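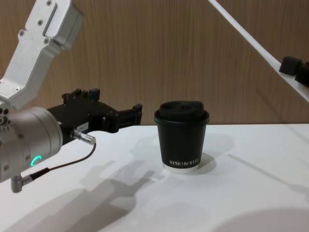
3.2 How people share a coffee corner

I started this part of the study because of a small argument over mugs. The coffee corner at Larkon serves one floor, and people there kept telling me that "everybody" leaves dirty cups behind. I wanted to know what they meant by everybody, so I handed out a paper diary to 100 staff and asked them to jot down each trip: when they went, what they drank from, who they talked to, and what they did with the cup afterward. The diaries ran for 39 working days. Some came back with rings on them, which I took as a good sign!

A second group filled in the same diary at Zenero, where the corner is a good deal smaller and there's no dishwasher (people there wash up by hand, or say they do).

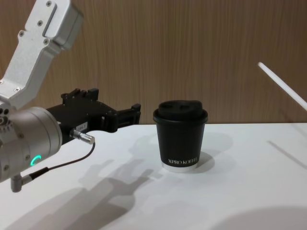 3.3 Paper cups and the guilt question

I'd expected people to pick paper cups when they were in a hurry. Some did. But plenty of diary entries put it down to the sink – if it was full, they took paper and walked off. One person wrote "sink looks like a crime again" three Tuesdays in a row. Entries like that got me interested in guilt, which I hadn't planned to study at all, and I added a short follow-up chat with 30 of the diary keepers.

In those chats, people who brought their own mug were the crankiest about the sink, and they were also pretty open about leaving the mug in it overnight.
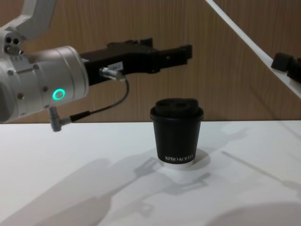
They just didn't count that as leaving it. A mug with a name on it was "parked," while a plain one was "dumped." I heard both words at both sites, and I've kept them as labels in the coding scheme, partly since I couldn't come up with anything better. Gyamfi uses a tidier pair of terms for shared refrigerators, but they didn't fit here: food goes bad, and a mug can sit there till September.

The time of day mattered more than I'd guessed. Before 10 a.m. people rinsed and put things away. After lunch the parking started, and by four o'clock the Zenero diaries were mostly short, grumpy notes about sponges.

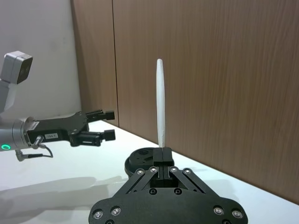
Figure 4. White object held upright between two gripper fingers.

I ran the same coding on the older Mallent diaries, and the afternoon slump shows up there too, though those people drank mostly tea.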